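Part 2: Getting the old desktop ready and installing Menditura

OK, so by now you've read Part 1 and decided you want your own scanned-recipe and family-papers archive at home. Good! I've been running mine since December and I still get a kick out of typing my grandmother's maiden name and watching 1,119 scraps of paper get searched in a blink. This part covers the computer itself, the install, and the first batch of scans. Set aside an afternoon. Make coffee.

A note on versions before we start. I last went through these steps from scratch on Sep 11, 2026, with the current Menditura download. If your screens look different from what I describe, check the changes page first, they do like moving the buttons.

2.1 What you need

- A desktop you aren't using for anything else
- A spare keyboard, mouse and monitor (only for the install, you can unplug them later)
- A USB stick you don't mind erasing
- A network cable. Please don't try the first sync over Wi-Fi, I lost a whole evening to that
- A second drive for backups, at least as big as the first
- Compressed air and a soft brush

Mine is a retired office workstation that I bought from Drorkside, the surplus place out by the freeway. It's not fancy. Menditura spends most of its life doing nothing and then works hard for a few minutes when you feed it new pages, so an older machine copes just fine.

2.2 Clean it and add the second drive

CAUTION: Shut the computer down, pull the power cord out of the wall, and hold the power button in for a few seconds before you open anything. Touch bare metal on the case before you touch a board or a drive.

1. Lay the case on its side on a table, with good light.
2. Take off the side panel and put the screws in a cup. (A cup! Your pocket is how you end up with one screw fewer than you started with.)
3. Blow the dust out in short bursts. Hold the fan blades still with a finger while you do it.
4. Brush out the fins on the heatsinks. Gently, and keep the brush off the little parts standing up on the board.
5. Slide the backup drive into a free bay and connect its data cable and its power cable. Push until they're properly seated.
6. Leave any add-in cards where they are. If yours came with a graphics card, it can stay put.

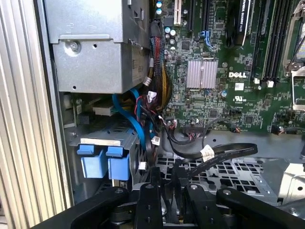
Gunārs Mockus wrote in after the first version of this guide to say that step 5 bit him: he'd plugged the new drive into the connector the old one was using, and the machine came up complaining there was nothing to start from. His advice is to put a bit of masking tape on the original cable before you unplug a single thing, and to write "BOOT" on it. I've since done it myself and it took ten seconds, so consider it part of step 5.

NOTE: Don't close the case up yet. Plug in the monitor and power, stand back, turn it on, and make sure both drives show up in the setup menu. On most office machines you get there by tapping F2 or F12 right after power-on. If one's missing, power off, unplug again, and reseat the cables.

2.3 Install Menditura

1. On your everyday computer, download the installer and write it to the USB stick.
2. Put the stick in the archive machine and start from it.
3. Pick "Home archive" when it asks. The other choice is for libraries and wants a lot of settings you won't have.
4. Choose the first drive for the system. Read the drive size out loud to yourself before you hit Enter. Everything on that drive gets erased.
5. Choose the second drive for backups.
6. Give the machine a name. Mine is Pramcombe, after the village in a book I loved as a kid, but anything without spaces works.
7. Set a password and write it on actual paper.
8. When it says it's finished, take out the stick and restart.

It should come up to a plain screen with an address on it. Type that address into the browser on your everyday computer and you'll see the welcome page.

If you get a blank page instead, wait. The first start is slow - mine took 173 seconds, and yes, I timed it, I was nervous. If it's still blank after ten minutes, restart once more and check the network cable at both ends.

2.4 Your first batch

Start small. I know you've got a closet full of boxes, so do I, but do one folder first and get your naming sorted out before you're in too deep. My first batch was the Peixoto folder (my mother's side), 408 pages of letters, and even that was more than I'd tell anyone else to bite off.

1. Scan to PDF, in color, even for typed pages. Pencil notes vanish in black and white.
2. Name each file with the year first, then the family name, then a word or two.
3. Drag the files into the Inbox on the welcome page.
4. Wait for the green check next to each one.
5. Open a few and search for a word you can see on the page.

Handwriting is hit or miss. My aunt's neat cursive comes through pretty well and my grandfather's comes out as soup - for his, I type a short summary in the Notes box and search finds that.

CAUTION: Don't throw away or give away any originals until you've run a backup and opened a few files from the backup drive. The restore steps are in Part 3, along with how to let your cousins look without letting them delete things.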